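Household Storage and Seasonal Goods
Unit 7: Sorting and Putting Away Small Decorations
Handout, revised 6/21/25
Module leader: Loubna Belhaj. Practical sessions: Shahzad Virk.

7.1 Scope

This unit deals with small seasonal goods kept in a home or a small workplace and used once a year. Lights and other electrical items are covered in Unit 8. Large artificial trees (more than 145 cm when assembled) are covered in the reading and are not examined.

Read Unit 3 (containers) first. The terms "open container", "closed container" and "holding container" are used as defined there.

7.2 Terms

Working surface. The table or worktop on which goods are sorted. It should be clear before the start and large enough to leave a bare area beside the containers.

Holding container. A basin, tub or tray in which unsorted goods wait. It has no lid and is not used for storage.

Final container. The box in which goods are put away. It has a lid, or is stacked so that the box above serves as one.

Standing item. Any item with its own foot or base. Miniature trees, candle holders and most figures fall in this class.

Loose item. Any item without a base: baubles, bows, stars, tags, picks, short lengths of garland.

7.3 Order of work

Clear the working surface and wipe it down. Place the holding container to one side of the centre, on the side of the stronger hand. Tip the goods in from a low height. Glass is taken out of its wrapping only after everything else has been dealt with.

Take out the standing items first. They are tall for their width, they catch on hooks and loops, and they keep the rest from settling. Hold a miniature tree by the trunk near the base where this can be reached. If only the top can be reached, lift slowly and keep it upright until the foot is free. Branch tips bend under a firm grip and do not always recover.

Loose items follow, by class and then by size. Colour is not used as a sorting class in this unit. Students who have worked by the Rundeo scheme will be used to colour groups; these work well for shop display but split sets that belong together.

Items that cannot be placed within a few seconds go back into the holding container and are looked at again at the end.

7.4 Choice of container

An oval basin with a rounded rim is a good holding container. It has no corners for hooks to lodge in, and the rim can be gripped at any point. Depth should be no greater than the length of the hand. In a deeper basin the goods at the bottom carry the weight of those above, and breakage goes up.

Clear boxes are preferred as final containers for loose items. The contents can be checked without lifting the lid. For standing items the opposite applies: a closed card box keeps light off dyed material, and fading is the usual reason such items are thrown away.

In the November trial at the Horkach store, one mixed lot was sorted twice, once from a basin and once straight from the table. Sorting from the basin took 24 minutes and sorting from the table 65. Most of the difference came from round items rolling and having to be fetched back. The lot was small and the trial has not been repeated, so the figures should be quoted with care.

Figure 7.1 belongs with this section and with exercise 2.
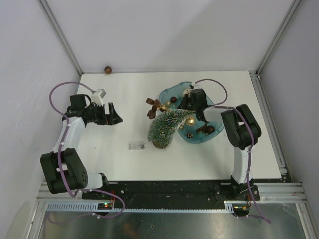

Fig. 7.1. Miniature tree and Christmas decorations with a teal-blue oval basin and a small clear box on a white table.

7.5 Packing

Line the final container with one sheet of tissue. Heavy items go at the bottom and items with hooks at the sides, hooks pointing inwards. A miniature tree is laid on its side with its branches folded up towards the tip, and a paper band is put round the widest part. Rubber bands perish in storage and mark the branches.

Fill to 2 cm below the lid. A box that has to be pressed shut is too full.

Label the short end as well as the lid. The label gives class, room and year of packing, in that order. The Palutent labels handed out in the practical have a fourth line, which may be left blank.

7.6 Common faults

Standing items left until last.
Final container used as holding container. The unsorted remainder is then put away with the rest.
Hooks left open. Close them with finger and thumb before packing.
Wet wiping of painted surfaces. Use a dry brush.
Label on the lid only.

7.7 Exercises

1. Draw up a list of classes for the decorations in one room of your own home. Mark each class as standing or loose.

2. For the goods in Fig. 7.1, state the order of removal you would use and the final container you would choose for the tree. Half a page.

3. Rewrite the steps in 7.3 for a person working with one hand. Say which steps change and which do not.

Written answers go to Shahzad Virk before the next practical. Bring one shallow basin and one lidded box; tissue and labels are supplied.

Reading: Mohmand course reader, chapter on seasonal goods, omitting the section on outdoor wreaths.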